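4.2 Evaluation of the Koneo Tabletop Manipulation Kit

The second product under review is the Koneo kit, supplied by Menotlow as a complete package for teaching laboratories and small research groups. The package includes two arms, the control software, mounting hardware, and a library of board-based tasks. The evaluation reported in this section was limited to the Go placement task, which the supplier recommends as a first exercise after installation. The Swanson kit, discussed in Section 4.1, was tested on the same task so that the results could be compared directly.

Each trial required the system to pick up one stone and release it on a named intersection of a printed board. A trial was scored as a success when the stone came to rest on the correct intersection without moving any stone already in play. A total of 864 trials were completed. No operator touched the board during a trial, and the kit was recalibrated after every 100 trials, as the supplier's manual directs. Figure 6 shows the workspace with four black stones on the board.

Of the 864 trials, 819 were scored as successes. The failures were reviewed from the system logs and fell into two groups. In the larger group, the gripper closed on two stones at once and the software stopped the trial. In the remaining cases, the stone was released correctly but slid on contact with the paper. The Swanson kit reached 601 successes over the same number of trials. Most of the difference came at the pick-up stage, where the Swanson software does not check the grip before moving.

Installation of the Koneo kit was completed in one working day. The written instructions were clear on mounting and wiring but gave little guidance on lighting, and two early sessions were discarded for this reason. The supplier offers a yearly support plan through its partner Cevton. Response to requests under this plan was prompt, although replies on software matters were less detailed than those on hardware.

The board supplied with the kit is printed on paper and stored folded. A fold line can raise part of the playing surface, and the supplier advises pressing the sheet flat before use. Laboratories that plan long test series may wish to replace it with a rigid board of the same grid size.

Figure 6. Workspace for the Go placement task, with the printed board and a bowl of black stones beside it.

Last updated: January
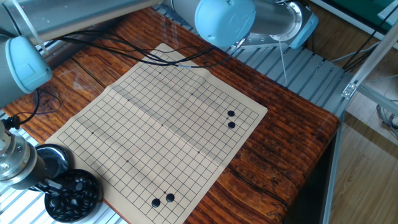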